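We use cookies to keep this site working and to count visits. Accept all | Manage settings

White linens: washing and folding questions

Answers apply to the Tokomell range of flat cotton cloths, sheets and table linen. Revised in May.

What temperature should I use?
Wash at 60 degrees for table linen and bedding, 40 for anything with a coloured trim. The first wash of a new item should be done on its own at 40, as the finish from the mill comes out in it.

How full should the drum be?
Two thirds, measured dry and dropped in unfolded. Long cloths put in as a folded block stay folded and rinse poorly along the creases.

Can I use bleach?
Oxygen bleach, yes. Chlorine bleach weakens the hem thread and turns it yellow after repeated use.

Which spin speed?
800 rpm for cloths over two metres. Higher speeds are safe for the fabric but set hard creases that need a hot iron.

My cloth comes out twisted into a rope. Is it damaged?
No. Long narrow pieces wind round each other during the spin. Take them out one at a time, find a corner, and let the length drop free before pulling. Do not pull from the middle against the door rim.

Should I fold straight from the machine?
Only if the cloth is going to be ironed damp. Otherwise shake it out at the machine, holding one end, and hang it within the hour.
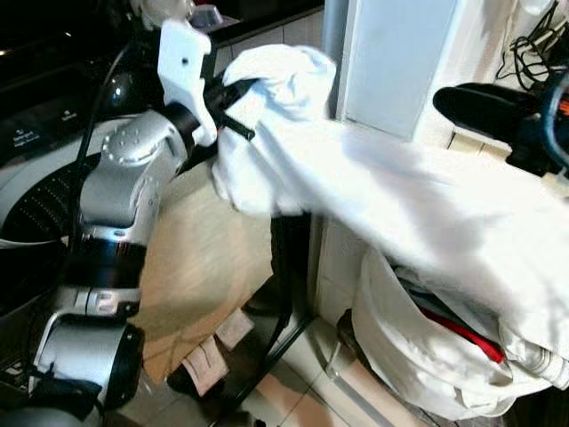 Shaking removes most of the small creases. Larger folds across the width will drop out on the line if the hems are pegged level. Cloths left in a heap overnight should be rinsed and spun again.

How much will it shrink?
Up to 4% in length over the first three washes, then it is stable. Item 577 is cut long to allow for this. Item 300 is pre-shrunk and is supplied at finished size.

Why has the hem gone wavy?
The hem is double thickness and shrinks at a different rate. Pull it straight while damp and press from the wrong side.

Who do I ask about something not covered?
Write to Jyoti Ahuja, textile care, quoting the item number on the label.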